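Making Up a Replacement Sensor Harness for the Umidico Greenhouse Controller

Applies to the wall-mounted Umidico controller with the two-row terminal block. The later model uses a sealed plug and is covered separately.

The original harness usually fails at the crimp nearest the vent motor, where moisture wicks up under the insulation. Symptoms are a humidity reading that drops to zero and comes back, or a fan that starts late. If the reading is steady but wrong, the sensor is the more likely fault. Test it first.

What you need

Stranded hookup wire, red and black, for the supply
Twisted pair, any two colors, for the signal
Crimp terminals and connector housings to match the board
Ratchet crimper with the correct die
Wire stripper with fixed notches
Multimeter with a continuity setting
Heat-shrink tubing, labels, a fine permanent marker

The housings sold by Jurnau fit the board header without trimming. Generic housings often need the locking tab filed down, and the fit is poor afterward.

Removing the old harness

Switch off the supply at the breaker and check for voltage at the terminal block. Wait for the display to go fully blank. Remove the lid screws and set the lid aside with its gasket facing up.

Write down the position of every conductor before you pull any of them. The colors inside the controller do not match the wiring diagram on the lid in units built for the Trolenberg distributor. On those units the signal pair is swapped. The terminal numbers molded into the block are correct in all versions and should be used in place of the colors.

Press the locking tab and pull on the housing. Do not pull on the wires, even if the harness is going in the trash – a terminal left behind in the header is slow to get out.

Cutting to length

Measure the route with a piece of string laid along the actual path, including the bend at the cable gland. On a standard installation the run is 900 mm. Add 200 mm for a drip loop below the enclosure. Cut the signal pair and the supply wires to the same length even if one branch ends sooner. Trim at the end, once everything is in place.

If you are making several harnesses, cut all the wire before stripping any of it. Keep finished pieces apart from uncut stock, and keep motor leads apart from sensor leads.
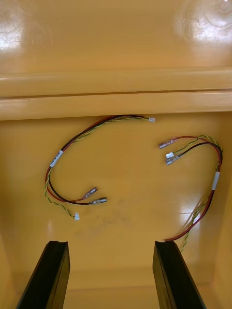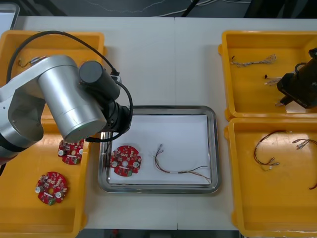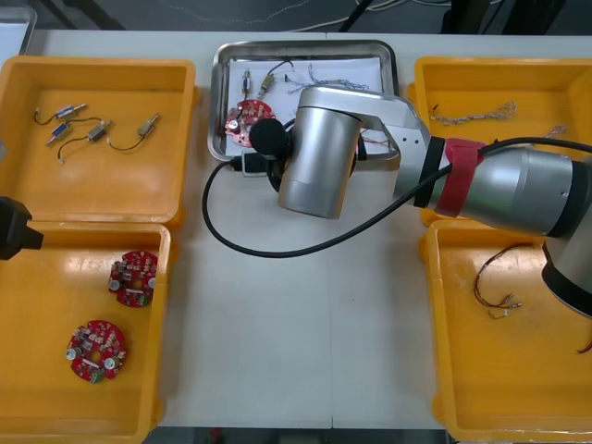
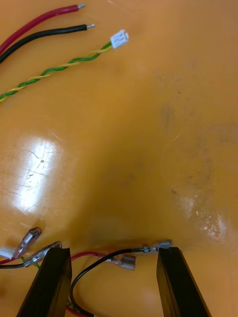
Avram

Stripping

Set the strip length from the terminal and not from memory. Bare strands should fill the conductor barrel and show slightly at the front of it. The insulation should sit between the second pair of wings with no bare wire in that area.

Use the notch one size up from the wire if the stripper is new, then move down if the insulation drags. Inspect the strands. Any nicked or missing strand means cutting the end off and starting over. Twist the strands lightly in their original direction. Do not tin them. Solder creeps under pressure and the crimp loosens.

For the twisted pair, untwist only as much as the housing requires. Long untwisted ends pick up noise from the fan motor, and the display will jitter when the fan runs.

Crimping

1. Place the terminal in the die with the wings facing up and close the handle until the terminal is just held.
2. Insert the stripped end until the insulation reaches the rear wings.
3. Close the handle through its full travel until the ratchet releases.
4. Remove the terminal and check that both sets of wings have folded over cleanly.
5. Pull firmly by hand. The wire should not move.

A crimp with the wings splayed outward was made in a die that is too large. A crimp with cracked wings was made in one that is too small. Neither can be corrected by squeezing it again.

Loading the housing

Orient the terminal so its locking barb faces the slot. Push until it clicks, then tug once. If it backs out, lift the barb slightly with a pin and reinsert.

Load the supply conductors first, then the signal pair. Check each position against the notes you made on removal. The supply goes to terminals 1 and 2 on every version of the board.

Slide the heat-shrink on before the second housing is loaded. This step is skipped more often than any other.

Testing on the bench

Check continuity end to end on every conductor while bending the wire gently near each terminal. The reading should not flicker. Then check for shorts between all neighboring positions. A short in a new harness is nearly always a stray strand at the back of the housing.

Fitting and calibration

Feed the harness through the gland from the outside, seat the housing, and form the drip loop before tightening the gland nut. Hand tight plus a quarter turn is enough. Refit the lid with the gasket in its groove.

Restore power. The controller runs its self-check and may show code 1376, meaning that the stored sensor offset has been cleared. Hold the SET key until the code disappears. Leave the sensor in still air for roughly an hour before entering a new offset – readings taken sooner will drift.

Label the harness at both ends with the month and the terminal positions.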